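About Trotside

Trotside Community School teaches evening and weekend classes to adults who left school early, who are new to the area, or who need a certificate for work and haven't sat in a classroom for a long time. Classes are small. Most people come two evenings a week, and a few come on Saturday mornings only.

How we started

Ekua Korletey was teaching reading at the Makov Street library when the library cut its evening hours. She moved her group to the back room of a tire shop, then to a church hall, and then to the old Kamath building, where we still are. The first classes were reading and basic math. Bookkeeping came next -- students asked for it -- and after that English for work and a course for people getting ready for the high school equivalency test.

In the years since, nearly 2,000 people have finished at least one course with us. Last year we had 300 students on the books.

What we teach

Reading and writing, all levels
Everyday math
English for work
Bookkeeping and payroll
High school equivalency preparation
Using a computer for letters, forms and job applications

A course runs for one term. You can join in the first 3 weeks of a term if there is a seat. After that we put your name down for the next one. The equivalency course is the exception and takes new students all year, but you will need to sit a short placement test first.

Who works here

Ekua Korletey is the principal and still teaches the Monday reading class. Gadisa Seyoum runs math and bookkeeping. Njoroge Mwakyusa teaches English for work and handles placement tests. Fuseini Opoku is in the office from 2 p.m. until the last class ends, and he is the person to call about fees, bus passes and lost coats.

Fees

Fees are set by income and can be paid by the month. Books are included. If you miss a payment, talk to the office before you drop the class -- we can usually work something out.

Finding us

The entrance is on the side of the building, up the ramp. The front doors are kept locked in the evening. There is street parking after six, and the crosstown bus stops at the corner. Office hours are shorter in August, so please call before you come.
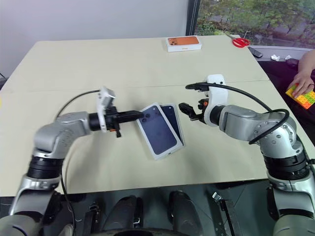
Three phone boxes on a light beige tabletop.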